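We use cookies to improve your experience on this site. Accept | Manage preferences

20 January 2020
By Heriberto Gallegos

Checked the gauges on the Andau side before nine. Staff at the upper weir reads 41 cm, down 2 from the last visit. The lower logger had stopped recording and the clock was off, so I swapped the battery, reset it and took a manual reading. Conductivity 387 at the culvert, 700 below the old tailings pond. The second value is too high for dilution to explain at this flow. Sample bottled and labeled for the lab at Trujillo.

Walked the bank as far as the Cenham footbridge. Two alders down across the channel, both from undercutting. Left them in place; they hold gravel and the trout use the slack water behind. Otter spraint on the flat stone again, old, mostly fish scale.

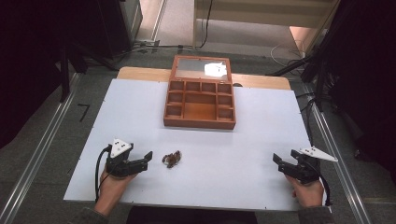

After lunch, entered the readings and drafted the objection to the Skesska discharge permit. The application uses summer flows only and gives no figure for the pond seepage. Asked for the January data to be included and for a continuous logger at the outfall, paid for by the applicant.

Still to do: calibrate the spare probe, order buffer solution, send the bank photos to the county. Waders leak at the left knee.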